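How a Toaster Makes Toast
A page for young readers from the Undavberg Children's Museum of Everyday Things
Written by Tia Tapley, Education Office

Toast is bread that has been heated until its outside becomes dry, brown and crisp. People made toast long before there was electricity. They held slices of bread near a fire on a long fork and turned them by hand. Today most families use an electric toaster, which heats both sides of the bread at once.

The parts of a toaster

A toaster has a body, which is the outer case. The openings in the top are called slots. A toaster with two slots can toast two slices at the same time. Inside each slot there are thin wires and a metal grid. The wires become hot, and the grid keeps the bread from touching them. A power cord with a plug at the end brings electricity from the wall outlet to the toaster.

The toaster on our checkered tablecloth has two long slots, side by side. Its plug is lying on the cloth, so no electricity can reach the wires. Two slices of bread are on a plate. 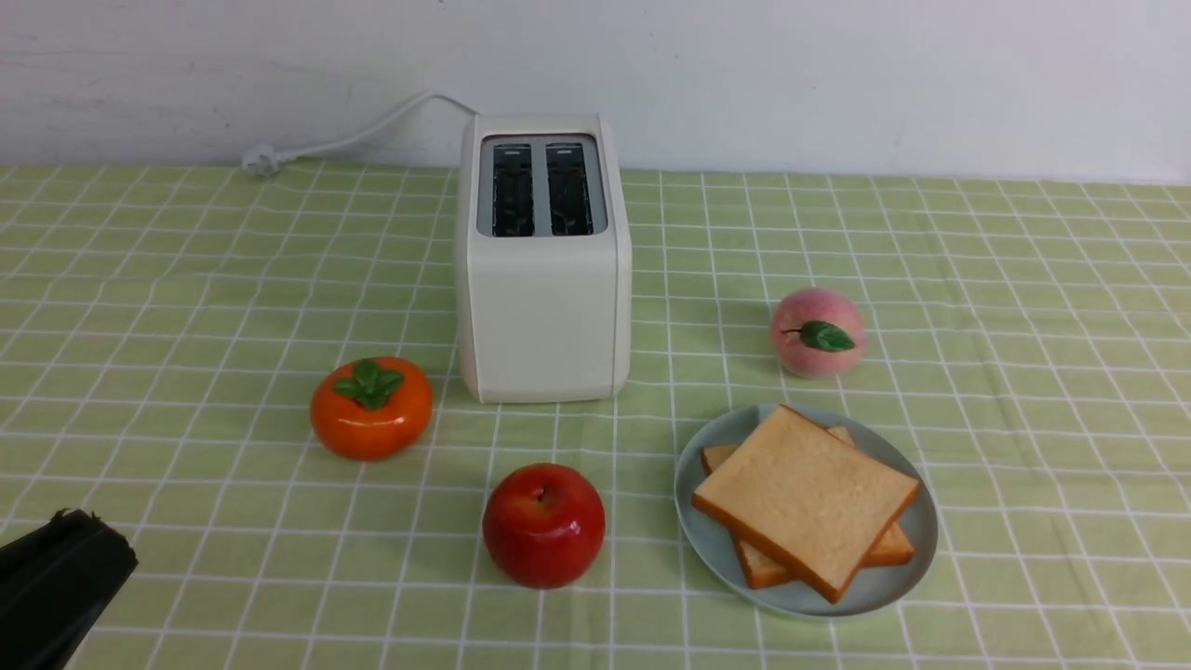
What happens to the bread

When a toaster is switched on, electricity flows through the wires. The wires are made of a special metal that does not let electricity pass easily, and so they grow hot and glow orange. The heat travels across the small gap to the bread. Scientists call this radiant heat. It is the same kind of heat that you feel on your face on a sunny day.

First, the heat dries the outside of the slice. Then the surface begins to turn brown. This change has a long name, the Maillard reaction (say "my-YAR"). It gives toast its color, its smell and much of its taste. If the bread stays in the heat for too long, it turns black and tastes bitter - we say that it is burnt.

Most toasters have a timer. When the time is up, a spring lifts the slices so that their tops stand above the slots and are easier to reach. 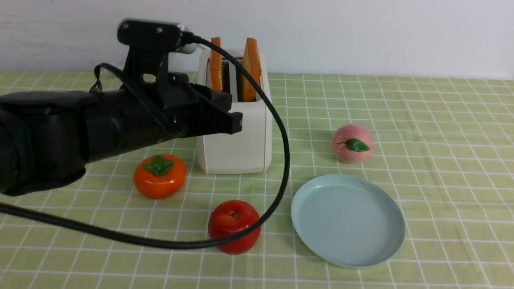
Two slices of toast standing in the slots of the toaster.

Using a toaster safely

Always ask an adult before you use a toaster. Never put a fork, a knife or your fingers into the slots. Keep the toaster away from water, curtains and paper towels. If a slice is stuck, an adult should unplug the toaster and let it cool before taking the bread out.

Words to know

Crust: the firm outer edge of a slice of bread.
Outlet: the place in a wall where a plug goes in.
Radiant heat: heat that travels through space from something hot.
Slot: a long, narrow opening.

Page last reviewed 20/05/2023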